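Vamwood Clothes Swap: your questions

We love getting emails about the swap, and the same good questions keep coming up, so we've put them all on one page. Last updated 30 August 2018.

BEFORE YOU COME

What can I bring?
Anything clean that you'd happily lend a friend. Coats, jumpers, dresses, plain tees, scarves, even school uniform (parents go wild for uniform!). Please leave underwear and swimwear at home.

Do things have to be fancy labels?
Goodness, no. A good plain black top often goes before anything with sequins on it. 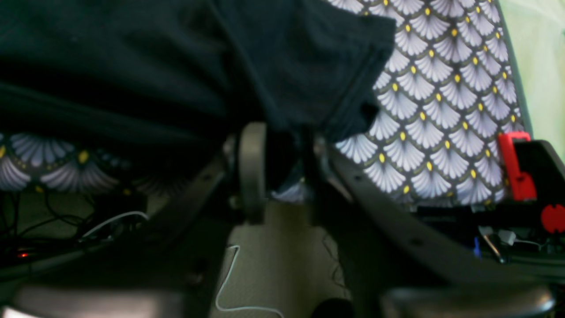 ON THE DAY

How do the tokens work?
You get one token for each piece you hand in, and each token gets you one piece to take home. Coats count as two, both ways. Unused tokens keep until the next swap, so don't panic-pick in the last ten minutes.

Is there anywhere to try things on?
There is! The small room beside the stage has curtains and a long mirror. Fahad Soomro lent us the mirror and it's a beauty, very tall and very honest. 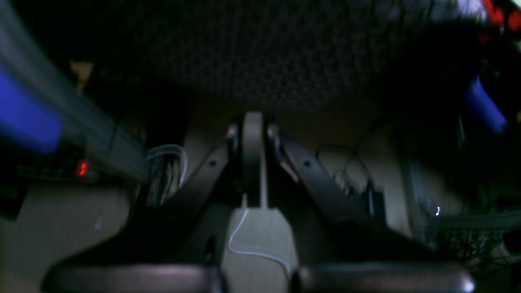 Photo: Aoife Moriarty

How many people come?
The hall holds 46 at a time and the first hour fills up fast. Come in the second hour if you like room to browse. Plenty of people arrive late with lovely things.

Can I bring something that needs a button or a hem?
Please do, and put it on the mending rail. Marwan Twal runs a sewing corner all afternoon and will show you how to fix it yourself, which is half the fun.
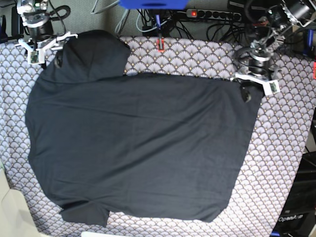 What happens to the clothes left over?
They go to the Zerska charity shop the next morning. Anything too worn to sell gets cut up for the quilting group.

AFTERWARDS

When is the next one?
We're planning a winter swap in December, with a whole rail just for knitwear and party clothes. We'd love more men's things this time, especially in larger sizes, as the rail

was looking thin by mid-afternoon and several people went home with tokens still in their pockets. 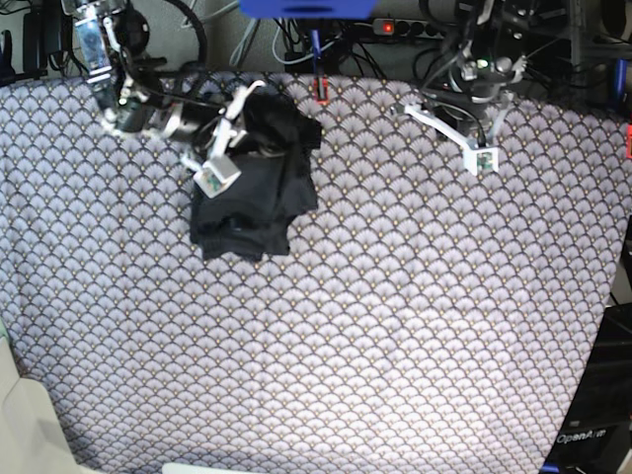

If you've got shirts or trousers sitting unworn, start a bag now and keep adding to it. You can drop it off early at 23 Gesidden Lane, where Issa Mahasneh will write you a slip for your tokens.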